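Marking Out a Work Area with Painter's Tape
Workshop and bench tips, updated March 25, 2018 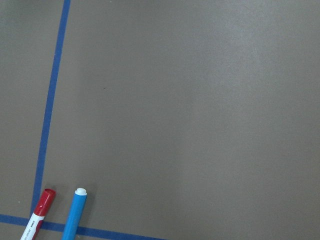 A shared bench fills up fast. Glue bottles creep in from one side, somebody sets a coffee down on the other, and the part you were about to mark ends up on top of yesterday's sanding dust. A taped outline fixes most of that for the price of a few feet of tape. Blue painter's tape is easy to see on a gray-brown top, and the lines don't need to be perfect. A slight slant in one strip does no harm as long as the strips join at the corner and you can tell inside from outside. Keep the big area inside the tape clear for the piece you are working on.

Before you tape
Wipe the surface with a damp cloth and let it dry all the way. Tape put down over dust will lift at the ends by the afternoon. If the top has been waxed or oiled recently, try a short piece in a corner first and leave it overnight. Fresh finishes need longer than the can says. I taped over a bench top in February, a week after coating it, and pulled up a patch of finish the size of a playing card.

Laying the strips
Set your largest usual workpiece on the bench and leave a hand's width on every side. That is your outline. Tear the tape a little long, stick one end, pull the strip out straight without stretching it, then lower it and press from the middle outward. Stretched tape shrinks back and curls.

Lap the strips at the corners. A lapped corner stays down better than two ends butted together, and it gives you one edge to grab when you take it up. Run a thumbnail or an old plastic card along both edges. If you need a true square, measure the two diagonals and shift a strip until they match. For a plain keep-clear zone, skip this.

What goes where
Pens, markers, pencils and the tape itself live at the edge of the bench on the side of your writing hand. Lay markers flat with the caps on. Stood on end in a cup, cap up, they dry out at the tip sooner, at least the cheap ones do. Two colors are enough for most jobs: one for cut lines, one for everything else. Write down which is which, on the tape if you like. Painter's tape takes marker well.

Cutting tools stay outside the outline when they are not in your hand. So do drinks.

Specks and crumbs
Check the open area before you put a finished face down on it. A single dark speck can be a dot of dried glue or a metal chip, and either one will scratch varnish. Drag your palm lightly across the surface if there is no risk of splinters, or use a clean rag. Scrape glue dots with a plastic card held low. A bench light set off to one side shows grit much better than an overhead one.

Taking it up
Pull slowly, back over itself, close to the surface. Most painter's tape is good for a couple of weeks indoors, less near a sunny window, so read the label on the roll and go by that. Old tape tears into little strips and leaves gum behind. Warm it with a hair dryer on low, then peel. Mineral spirits on a rag will take off what's left, but test it on a hidden spot first and keep the rag away from heat.

Storing the roll
Keep it in a zip bag in a drawer. The edges of a bare roll pick up sawdust and after that it never makes a clean line. Fold the end under so you can find it next time.

Other uses for the same outline
It works for sorting screws when you take a cabinet apart, for gift wrapping, and for keeping a child's puzzle to its own part of the table.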